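Subject: Re: [surfaces] Veined stone tops: tiling repeat still visible at low angles
List: surfaces (materials and texture discussion)
In reply to: message of Monday, 09:40

On Monday a list member at Prembridge wrote:

> We are preparing a set of kitchen interiors for a worktop supplier and
> have trouble with the long runs. The stone is a grey-brown marble with
> thin pale veins. On a short island it is fine. On anything long the
> repeat shows, and it shows worst when the camera is low and looks
> down the length of the counter. We have tried a larger source scan and
> mirrored tiling. Mirroring made it worse, as the veins now meet in
> arrowheads at each seam. Is there a settled way to do this, or do
> people just paint the long ones by hand?
>
> Second question: the veins go to mush towards the far end. Raising
> the texture resolution made no difference that we could see.

Two separate faults, so I will take them separately.

1. The repeat

Drop the mirroring first. It hides a seam in noise-like materials (concrete, plaster, fine granite) and advertises it in anything with direction. Veins have direction. The eye will find a symmetrical pair very quickly, even when it misses a plain repeat.

What we settled on for the Garneck set was to split the stone into layers and never let them share a period. The base colour is a cloudy low-contrast map and can tile as often as you like, provided nothing in it is recognisable. The veins are a separate mask. We keep 13 vein strips, each drawn to run off both ends, and lay them along the counter with a random offset across the width and a small rotation. The order is seeded per counter, so it is stable between renders. If you leave out the seed you will get a different slab each time somebody reloads the file, and the client will notice that before you do.

White and tan veins should be on different masks. In the slabs we scanned, the tan ones were wider, softer at the edge and often crossed underneath the white. If they come from a single mask with a colour ramp they always change together, and the result looks printed.

Real slabs also have joints. A run longer than one slab should show a seam, and the veining should not carry straight across it unless the fitter was paid to match it. Modelling the joint as a fine groove gives you a legitimate place to change strip, and removes most of the problem for nothing.

2. The mush at the far end

Resolution is not your problem. At a low viewing angle the texture is squeezed heavily in one direction only, and ordinary mip selection picks the level for the worst axis, so you lose detail across both. Check the anisotropic setting on that material. Ours had been left at 2 by an old import script. Once it was put right the far veins came back with the source map unchanged.

If you are rendering offline with no mip levels at all, look at the sample count and the filter width instead. We used 200 samples per pixel for stills and stopped there. Above that the render time went up and the veins did not change.

A counter with the layered stone, seen on a slant, is below.

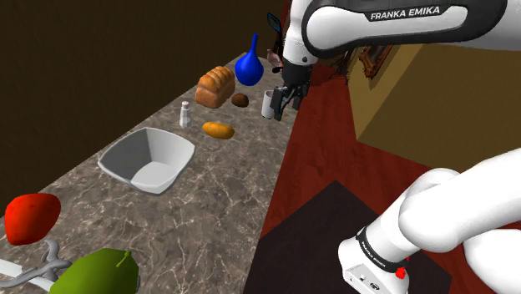
Fig. 1. Layered marble, thin white and tan veins, dark brown wall behind.

Other notes, in no special order:

Gloss. Polished marble is rarely even. Tie a little roughness variation to the vein mask, but keep it small. Overdone, it makes the veins look like tape.

Bump. Leave it off. A polished vein is level with the stone. Several packs on sale ship with a normal map for this, and it is wrong.

Edges. The front edge must continue the veins from the top face. Box projection will not do it. Unwrap the edge as a folded strip joined to the top, or use a solid 3D texture and accept the cost. Rurkilport uses the solid method for everything. Their edges are the best I have seen, but their files are slow to open.

Colour. Scan under a neutral lamp and remove the lamp's gradient before cutting strips. A faint gradient in the base layer becomes a stripe pattern as soon as it is tiled, and that may be part of what you are seeing now. Blur the base map heavily and raise the contrast to check.

The strip placement script is in the list archive under message 89, in the Huenchumán thread. It expects strips to be numbered from zero and fails silently if they are not. I have a corrected version and will post it when the comments are fit to read.

Could you send the base map on its own, without veins, at the size you are tiling it?

--
To leave this list, send a blank message with "unsubscribe" in the subject line.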